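Widmer Creek Culvert Renewal: Interim Progress Report
By Eoin Mac Suibhne
January 21, 2026
3 min read
4 comments

Work under the Pliklow grant continued on the lower reach of Widmer Creek. Of the 12 culverts in the approved scope, seven have been replaced and two are partly excavated. The remaining three are upstream of the Clultby road crossing and depend on access through private land. One landholder has signed the access agreement. The other has asked for a change to the fencing clause, and the revised wording is with our solicitor.

Pipe was supplied by Plurnolano in two deliveries. The second arrived with four lengths of the wrong diameter – 237 mm internal where 312 mm had been ordered – and these were returned at the supplier's cost. The crew moved to headwall repairs in the meantime, so the labour budget was not affected. Hire of the excavator was extended and is charged to contingency.
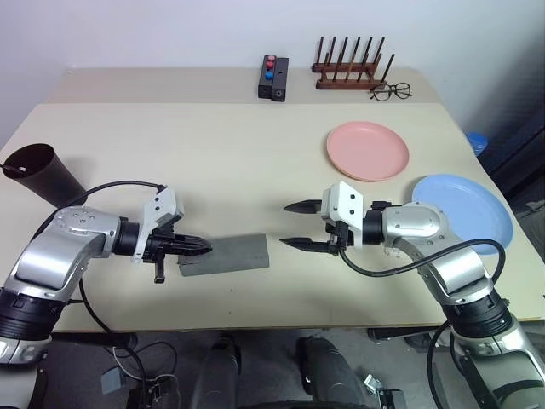
Sediment controls were inspected after each rain event. Silt fencing at culvert six failed once and was reinstalled with deeper posts. Turbidity readings downstream of the works stayed within the permit limit, apart from a single reading on the day of the failure, which was reported to the regulator as required. Jozef Van der Linden has taken over the monitoring log and has moved the older paper records into the same spreadsheet.

Spending is slightly under forecast. The underspend is in revegetation, where planting has been held over until the autumn break. Tube stock has been ordered and a deposit paid. We request approval to carry the unspent planting funds into the next reporting period, with no change to the total grant.

The next report is due in May and will include as-built levels for all completed culverts. Survey of the first seven is finished, but the levels at culvert three do not close and will be taken again.

Shares: 12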